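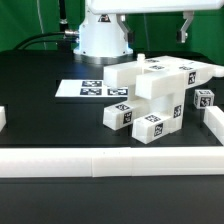 Teaching by hand: a talk with Ifeoma Etim

Ifeoma Etim begins her working day at seven in the morning, before the lift in the building becomes noisy. She collects demonstrations for Dania, a learning system that should one day put together furniture parts from white plastic blocks. She has been doing this work since February. I visited her at Soretti, where the group rents two rooms on the ground floor, and we spoke between the recordings.

I asked her first what a demonstration is for her, in her own words.

"It is one complete try," she said. "I move the arm through the whole task, from the open gripper until the last piece is in its place, and the computer keeps everything. Then I put the pieces back, but a little differently, and I start again."

The little differences are important. In the first weeks she was very tidy and put each block back almost where it had been. Kristóf Tóth, who trains the model, came to her after 75 recordings and asked her politely to be less tidy.

"He showed me what the system had learned," she said. "If I moved the cube to the other side, the arm went to the old place and closed on air. It was my fault, in a way. I had taught it where I like to put things."

Now she works from a list of starting positions which Kristóf prints for her. She admits that she does not follow it always. When a position seems too easy she turns a block a little more.

The blocks carry square black-and-white markers, and a sheet with three more lies flat on the table. I wanted to know whether these markers do not make the task too simple for the machine.

Barnabás Rácz, who built the table, answered this one from the other room. "They tell us where each part is, so we can check the recording later," he called. "The model is trained also without them. That is much harder, and I do not want to talk about it today."

The goal for the first round is 1,000 good demonstrations. I asked what happens with the bad ones.

"We keep them too, but in a separate folder," Ifeoma said. "Before, I deleted them. Then Kristóf asked me to keep those where I make a mistake and repair it. If a beam slips and I take it again, this is useful. If I drop it on the floor, it is less useful."

She thinks that the repairs are the most interesting part of her work -- one cannot plan them, and when she tries to make a mistake on purpose it looks false. Kristóf agrees with her. He has asked her to stop pretending.

The hardest step is a long beam that must lie across the others. The fingers have to open wide before they come down, and if they come down too fast the lower layer moves. Ifeoma slows down there without thinking, and for some time this was a problem as well, for the system learned to wait above the beam and sometimes it did not continue.

"It was standing there like a person who has forgotten why he came into the kitchen," she said. "I had to learn to be slow but not to stop."

For the second round the group wants 3,000 demonstrations and a second operator. Tamás Gulyás will start in the autumn. Ifeoma is glad about it, also for the data, as he is left-handed and approaches the blocks from another side. I asked if she will train him.

"A little. I will show him how to save the file and where the stop button is. The rest he should do in his own way."

Then she looked at her list, found the next position and asked me to stand a bit further from the table.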